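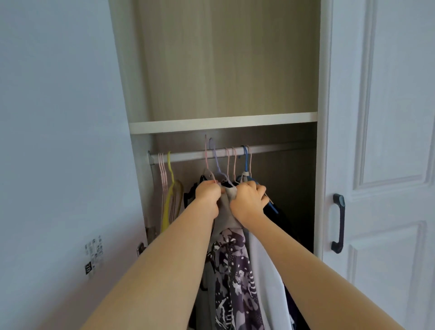
Slide 1. Grey garment on the rail, blue hanger.

Speaker notes: Choosing a defoamer for waterborne wall paint
Slot: 20 minutes plus questions. Slides 2 to 9.

Slide 2. Scope
Interior flat and satin only. Acrylic and vinyl acrylic binders. No solventborne work, no wood coatings. The Cundinska data cover lab batches and one plant batch at Anorbridge. Say early that the grade names on the slides are internal codes, and that supplier names will not be given in questions.

Slide 3. Where the air comes from
Three sources: the grind, the letdown, and the roller. Wetting agents and dispersants hold the air in once it is there. Distinguish foam at the surface from small bubbles held in the bulk. Surface foam slows filling and gives short-weight cans. Bulk air shows up later as pinholes and craters in the film. A product that breaks surface foam fast may do very little for bulk air, so the two are measured separately from slide 5 on.

Slide 4. Defoamer types
Mineral oil with hydrophobic silica: low cost, good in the grind, can dull a satin film and bleed into tints.
Silicone emulsion: strong at low dose, narrow window before craters appear.
Polyether: mild, good clarity, often needs a partner.
Bellis, our blend, sits between the first and third types. Hydrophobic particles in a vegetable oil carrier, with a small polyether fraction. Do not spend time on the particle chemistry. The poster covers it.

Slide 5. Test methods
Density cup before and after high-speed stirring, same blade, same vessel, same fill height. Stir at 2,000 rpm. Read density at once and again after 30 minutes. Air content is calculated from the difference against the deaerated paint.
Roller test: foam roller on sealed card, panel laid flat to dry, pinholes rated against printed standards.
Mention that the stirring test alone ranked the silicone grade first, and the roller test moved it to third.

Slide 6. Dosing
Split addition gave the best result in every binder tried. Half in the grind before pigment, half at the end of letdown under slow stirring. Putting the full dose in the grind loses efficiency, as high shear breaks the droplets down too far. Late addition of the full dose left visible craters in the satin base.
Point to the flat part of the curve on the right-hand chart. More defoamer past that point buys nothing and costs wetting.

Slide 7. Storage
Cans held at 50 °C, then stirred by hand and retested. Mineral oil grade lost most of its effect. Bellis lost some in the vinyl acrylic and very little in the acrylic. We have no explanation for the difference yet. If asked, the particle size work is still open.
Check for oil separation at the can wall before stirring. Two of the early blends failed here and are not shown.

Slide 8. Color acceptance
Rub-up test with blue and black colorant. Codstead base, deep tint. Any change between the rubbed and unrubbed area points to a wetting problem, and the defoamer is one suspect among several. Change the defoamer level before touching the surfactant package.

Slide 9. Plant batch
Anorbridge ran the split addition with no change to the vessel. Keep the vortex shallow in letdown. Watch the level in the tank, as a blade running half exposed will put in more air than any additive can take out. Filling line data arrive in March and are left out of this deck.

Backup slides: binder list, rating standards, roller nap details. Go to the nap slide if the pinhole numbers are challenged.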